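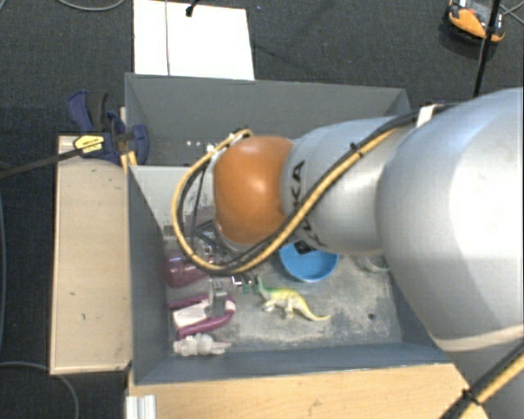

スレッド:自宅サーバのバックアップ、差分か増分か

1 名前:drernisar
毎晩の増分バックアップを差分に切り替えるか検討中。対象は300GB、更新ファイルは一晩で3762個。保存先はNASのHDD1台のみ。増分だと復元時に世代を全部たどるのが気になる。

2 名前:brukero
週1回フル取得なら、増分でもたどるのは最大6世代。差分は週の後半ほど容量を食う。その規模なら増分のままでよいと思う。

3 名前:stolel
>>2
反対。途中の1世代が壊れた時点で以降が全滅する。差分ならフルと最新の2つだけで済む。容量より復元の確実性を優先すべき。

4 名前:brukero
>>3
フルが壊れれば差分も同じく全滅。チェックサム検証を毎回走らせれば増分の破損は翌朝に検出できる。方式の問題と検証不足の問題を混ぜないほうがいい。

5 名前:kumsa
重複排除型のツールなら両者の区別自体がほぼ消える。うちは5月に移行して、保持は12世代。復元試験は41分で完了した。ただし索引の再構築にメモリを食う。

6 名前:stolel
>>5
重複排除は共有ブロックの破損が全世代に波及する。保存先が1台なら勧めない。

7 名前:kumsa
>>6
それは認める。当方は別筐体に複製を置いている。1台構成なら先に2台目を買うべき。

8 名前:drernisar
検証は入れていなかった。まず増分のまま検証を追加し、外付けを1台足して週次でコピーする。検証の開始は午前3時の予定。

9 名前:brukero
外付けはコピー後に必ず取り外すこと。繋ぎっぱなしだとランサムウェアに一緒にやられる。

10 名前:stolel
差分のほうがいいという意見は変わらないが、2台目を足すなら許容範囲。復元試験の結果が出たら書いてほしい。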